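Rallcombe kitchens empty their wrapper drawers for the Ivik swap

Saturday morning I was supposed to be buying tomatoes. Instead I got pulled into a conversation about plastic bags, and then (you know how these things go) I was hearing about a whole kitchen table covered in them. The Ivik Packaging Sort started in Rallcombe this week, and people are into it!
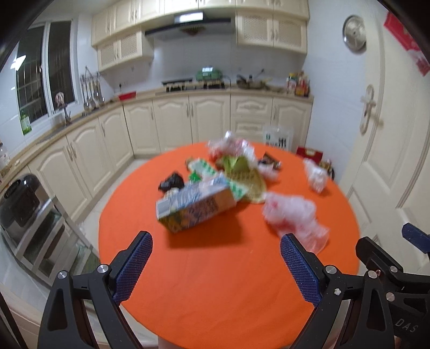 By Estíbaliz Olmedo
Rallcombe Neighbors, Home and Street
May 6, 2023

The idea is simple enough. You take every empty bag, wrapper and carton your kitchen has been hiding, dump it all on one table, and sort it into soft plastic, card and "no idea." Then you bring it to the old Cabello shoe store on Mill Street, where the folks from Ivik weigh it and take it off your hands. They had 438 pounds by the time I stopped in, and the "no idea" box was by far the fullest.

I love that orange tablecloth, by the way. A pile of crinkly clear bags would vanish on a pale table, and on orange you can see each one. There's a carton in the middle with blue, yellow and brown printing all over it, and a green and white wrapper lying flat nearby, and it looks so much like what comes out of the cabinet next to my own stove that I went home and checked. Mine was worse. I found a pasta box holding four other pasta boxes, folded.

Some 200 households have signed up so far, and Ovanent, the company that runs our curbside pickup, is lending the bins. Ovanent doesn't take soft plastic at the curb, so this is the one chance to get rid of it without a drive out to the county yard.

The bags that give people the most trouble are the big printed ones. Rice bags, flour bags, pet food. Some are all plastic, some have paper in them, and the only way to tell is to pick one up and have a good look at the edges. If you find both, it goes in the mixed box. Small snack wrappers can go straight in with the soft plastic once you've shaken out the crumbs, and please do shake them out, the store already has ants. 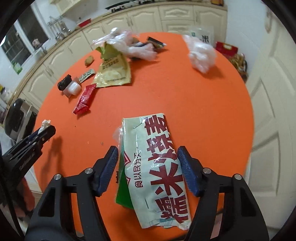
Where and when to drop off

The Cabello store is open for drop-offs from nine to four every day through the end of May, except Mondays. Use the side door, the front one sticks. Bring things sorted if you can, but there's a long table inside if you'd like to do it there and chat.

Glass, cans and anything with food still in it stay home. Questions go to the Ivik desk just inside the door, or leave a note in the box if they've stepped out for lunch.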